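Tagged under: Taking Part | Demonstration Collection | FAQs

Frequently asked questions about the Plavex demonstration programme

What is the purpose of the programme?
Trurnance is gathering examples of ordinary household and office tasks, carried out by people using a hand-held gripper. The examples are used to train a learning system to carry out similar tasks with a robot arm.

Do I need any technical experience?
No. Contributors complete three practice tasks before their first session. Staff will show you how to open and close the fingers and how to start and stop an episode.

What counts as an episode?
An episode is one attempt at one task, from the starting position to the finishing position. Please begin each episode with the fingers open and pause briefly before you move.

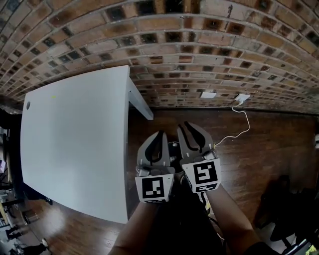 Episodes may be recorded in any room on the approved list, and a change of room is encouraged once a task sheet has been completed. Floors, walls and furniture of different kinds are all useful to the system, and there is no need to tidy a room beyond what safety requires. Loose cables on the floor should be noted before you begin walking.

May I cover or clean the printed markers on the fingers?
Markers must remain uncovered at all times. They may be wiped with a dry cloth between episodes. If a marker is lifting or scratched, stop and report it to the session desk.

What happens if I drop an object or make a mistake?
Finish the episode if it is safe to do so and mark it as failed on the task sheet. Failed episodes are kept – they are stored separately and reviewed before any use in training.

How many episodes are expected of me?
A full task sheet contains 118 episodes. Contributors may spread these over as many sessions as they wish. The Saarinen collection, completed in April, holds 1510 accepted episodes.

Can I withdraw my recordings?
Yes. Requests should be made in writing to the Tindetti office, quoting your contributor number. Recordings will be removed from all later versions of the collection.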